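Punico community kitchen gets its dishwasher back

June 12, 2026
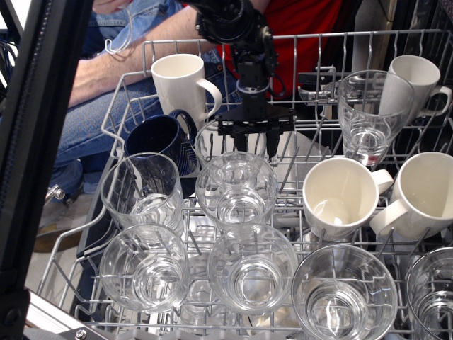
Mugs and glasses are going through the machine again at the Punico community kitchen, after 15 days of handwashing at the two sinks by the back door. The dishwasher was switched back on Friday morning and the upper rack was in use before the coffee was ready.

Cause of the outage was a worn drain pump. Part ordered from Jolteck, sent out once, wrong size, sent back. Second one fit. Total bill came to just under $1,000 with labor, paid out of the kitchen's repair fund. That fund is now pretty much flat and a pancake breakfast is planned for August to build it up again.

The kitchen serves breakfast and lunch 6 days a week and the drinks side of things took the worst of it. Plates could be swapped for paper. Mugs could not, or at least people didn't want them to be. Regulars were asked to hang on to one mug for the whole morning and most did. A few brought there own from home.

Some changes now the machine is running. Drinking glasses and mugs go in the upper rack only. Plates, bowls and anything heavy down below. Tip out leftover water, coffee, tea etc. before loading. Mugs should go in upside down or at a good tilt so they don't come out full of gray water, which was a complaint long before the pump quit. Leave a little space between glasses, the kitchen lost several to chips over the winter.

Big soup pots will still be done by hand. So will the serving knives.

Detergent is changing too. The kitchen is moving to Clikness tablets, one per load, kept in the tub under the sink. Please don't use up the old powder, it's being thrown out. Anybody with a box of tablets to spare can leave it at the front counter during serving hours.

The Þrastardóttir Room next door, which had been used for drying racks and dish towels, is open for bookings again starting Monday. Towels left in there have been washed and are in a basket by the coat hooks. Take yours home, or take one anyway, theres plenty.

Lunch hours are unchanged. Last load goes on at 2 p.m., so cups back to the hatch before then please.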